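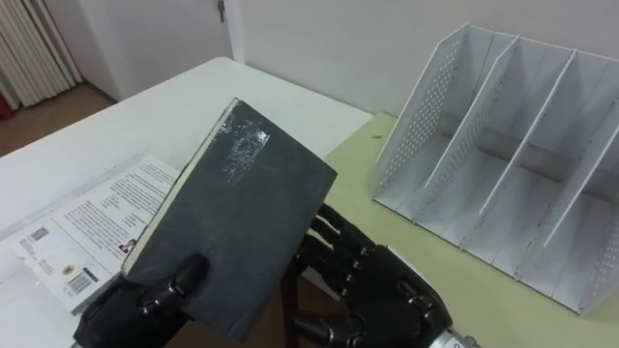 Dark hardcover, scuffed near the top of the cover

Nakico Hand-Crank Shelter Ventilator, Model 45

Home / Civil protection / Air supply

The Nakico 45 brings fresh air into a basement or school shelter when the city power is gone. It is built by Borbély and sold in Canada by Sandon. Many of our first units were ordered for towns under shelling, where people must stay below ground for long hours and the air becomes heavy quite fast.

One adult can turn the crank without big effort. When electricity is available, the motor takes over the work and the crank stays still. Changing from one to the other is made with the red lever on the side, and no tools are necessary.

Specifications
Operation: hand crank or electric motor
Weight without filter: 45 kg
Intake pipe diameter: 80 mm
Filter cartridges supplied: 2
Housing: painted steel, grey
Price: $2,553, shipping not included

What is in the crate
Ventilator with wall bracket, crank handle, filter cartridges, rubber collar for the intake pipe, spare belt, and printed instructions in English, French and Ukrainian.

Installation
The wall must be concrete or solid brick. Please fix the bracket at chest height, so that also shorter persons can reach the crank. The intake opening outside should be kept away from parked cars and from any place where rubble could fall on it -- a steel elbow with grille can be ordered separately. Wendelin Stöckli from our Berthorpe workshop answers questions about older cellars by e-mail.

Please note
The cartridge holds back dust and smoke particles. It is not a protection against carbon monoxide, and a fuel generator must never run inside the shelter.

Relief organizations can ask for a group offer. Write to Dorottya Erdős and mention the delivery country -- export papers for some destinations need extra time.

Price valid from Apr 18, 2025. The next production series is planned for November.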